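Reading order for the Orirex books - publication or internal chronology?

Asked by Marwan Qaisi, 26th October
Tags: series order, omnibus editions, sea adventure
Viewed 542 times

I have picked up the first three Orirex paperbacks second-hand and I am trying to work out the order before I buy any more. The list in the front of my copy of The Fakthorpe Light puts it fourth. The publisher's catalogue puts it first. The omnibus has it second, after a novella I cannot find listed anywhere else.

I understand that The Fakthorpe Light is a prequel, set eleven years before the salvage company is formed, and that it was written later. What I do not know is whether it assumes knowledge of the other books. I would like to avoid having the ending of Ovilau spoiled.

Second question. My copy of Ovilau is 469 pages and the library's is 542. Both say "complete and unabridged" on the title page. Is there extra text in the longer one, or is it only the typesetting?

3 answers

Answer 1 (accepted, 31 votes)
posted by tidetable

Read in publication order, with one exception noted at the end.

Published order of the novels:
1. Ovilau
2. The Pietrzak Soundings
3. Cold Anchorage
4. The Fakthorpe Light (prequel)
5. A Lee Shore
6. The Orirex Claim

The list in the front of your paperback is therefore correct. The catalogue sorts by internal date, and this was a change made when the covers were redesigned. Older catalogues have it fourth.

The Fakthorpe Light can be followed without the others, but chapter nineteen names the person who sank the survey ship, and the identity of that person is withheld in Ovilau until the last forty pages. The author evidently took it for granted that the reader already knew. If you start with the prequel you will have no difficulty with the plot, and no mystery left in the first book either.

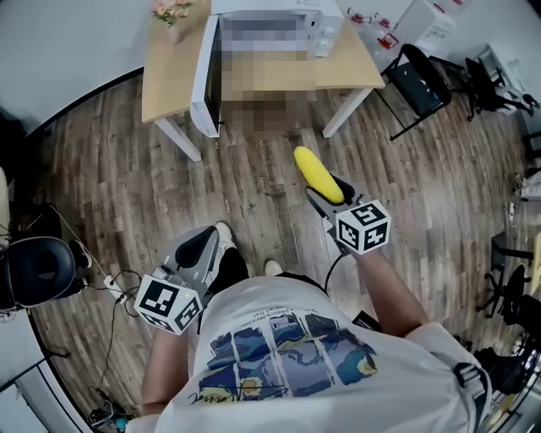
The novella in the omnibus is called Slack Water. It first appeared in a magazine, in two parts, and was not reprinted until the omnibus came out. It runs to twelve chapters and concerns the engineer's first season in the northern yard. It does not affect anything later, apart from explaining the broken chronometer that is mentioned in Cold Anchorage. It can be read at any point. The omnibus placed it first because it has the earliest setting.

The exception: A Lee Shore and The Orirex Claim overlap in time, and the first ends on a cliffhanger that is settled in the opening chapter of the second. Have both to hand before you start.

On the page count, compare the chapter numbers. If both copies end on chapter 61 the text is the same. The larger-format edition uses wider leading and begins every chapter on a right-hand page, and with 61 chapters that adds up quickly. It also has a preview of The Pietrzak Soundings at the back, which is included in the numbering.

Comments on this answer:

Marwan Qaisi: Both end on 61. The library copy has the preview, 22 pages of it. Thank you, accepted.

gannet_rock: The preview is an early draft, by the way. The diver has a different surname in it.

Answer 2 (8 votes)
posted by H. Loweswater

I would argue for chronological order, or at least say that it is workable. I read them that way and did not feel cheated. You know who sank the ship, but you do not know how the crew find out, and that is most of Ovilau in my view. The technical side also builds more sensibly - they start with lead lines and end up with side-scan sonar, where in published order you go back to lead lines in book four after three books of electronics.

One correction to the answer above. Slack Water was revised for the omnibus. The magazine version has the yard closing in September, and the omnibus moves it to the spring to agree with Cold Anchorage. If you come across the magazine text, ignore the dates.

The omnibus is 910 pages and the binding is poor. Mine split at the start of the second novel.

Comments on this answer:

tidetable: Accepted on the revision, I had only the omnibus to check against. I still would not recommend this order to a first-time reader who has asked not to have the ending spoiled.

Answer 3 (1 vote)
posted by reader3000

any order is fine, they are all separate stories. I started with cold anchorage as it was the only one in the shop. the one with the lighthouse is the best one

Comments on this answer:

gannet_rock: They are not separate. Books 5 and 6 are one story in two volumes.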